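Sun 17 January
Notebook, bench 2, table clearing

Carrying on from the stacking notes. Question for this block is still the one Janaína Sampaio put on the board in June: can the two-arm rig clear and reset a table after a meal without someone standing next to it. Cups and cutlery have their own pages. This entry is bowl on saucer only.

Reason for picking the pair: in the cup trials the item was always lifted alone. At a real table things come in twos. A bowl on a saucer has to be moved either as one load, gripped low, or as two loads in the right order. A person does the first without thinking about it. Our planner has no notion of a load made of two loose parts, so we give it the second: bowl off, bowl down, saucer up, bowl back on if resetting.

Settings as left on Friday unless noted. Gripper force limit 6 N. Arm speed 50 per cent of the Lernen default. Lernen build unchanged, policy retrained on the longer set (400 demonstrations, bowls and saucers mixed with the old cup data). Stotier handles the arm-to-arm collision check. I have left the Geagea grasp scorer switched on but it only logs, it does not veto.

Changed this morning: wrist cable slack on both sides. The loops were too short for the far reach and the right arm was stopping early on its own torque limit. Longer loops fix that. The cost is that the loop on the right now swings over the table when the wrist turns. Have not decided whether to clip it further down the arm. If clipped at the elbow it binds. 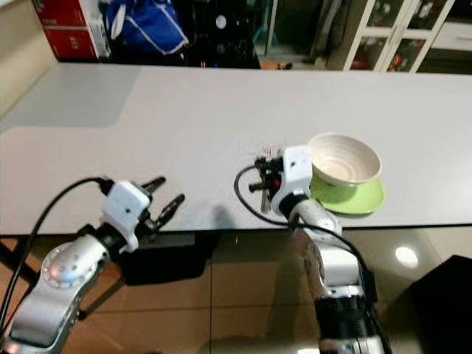 Bowl on green saucer, right wrist alongside, left gripper open.

The start position is awkward. With the bowl this close in beside the right wrist, the right arm has to back away before it can come at the rim, and the backing-away move is the one most likely to touch something. The left arm has clear table in front of it but a long way to go. Stotier prefers the left arm for this reason, then rejects the path because it crosses the right arm, then hands back to the right. Time lost on that argument is larger than the time of the lift.

White bowl on a white top is also poor for the depth estimate. The saucer edge segments well. The bowl rim comes and goes depending on the ceiling lights. I tried seeding the bowl position from the saucer centre and this is steadier, but it assumes the bowl has been put down centrally, and people do not do that.

Results for the block. Bowl lifted off saucer and set down clear: 86 per cent. I am counting a set-down as good if the bowl ends upright and fully on the table. Saucer pick-up afterwards is much worse and I am not writing a figure for it until the fingertips are changed. The rim is too close to the table for the present fingers to get under, so the policy pushes the saucer along until it fetches up against something. Twice it did this against the other wrist, which worked, and which I do not want it to learn.

Putting the bowl back on the saucer: lands, but off centre most times. Acceptable for a table at home. Not acceptable if the stack has to be carried afterwards.

On the larger question. Lifting one bowl is a solved job for us at this speed. Clearing a table is not. The gap is in deciding what goes first and which hand takes it, and in anything flat. A person would have cleared the lot while the planner was choosing an arm. For the canteen case Prindus asked about, I would say flat items should go in a rack from the start and the arms should be kept to bowls and cups. Janaína disagrees and thinks thinner fingertips get us most of the way. We will try hers first as the parts are already cut.

To do:
Thin fingertips, left side only to begin with.
Fix arm choice at the start of the task and stop Stotier changing its mind part way.
Repeat with the saucer under a darker bowl, same lights.
Look at the right cable loop again after a full run, check for rubbing at the wrist.
Ask Janaína where the spare elbow clips went.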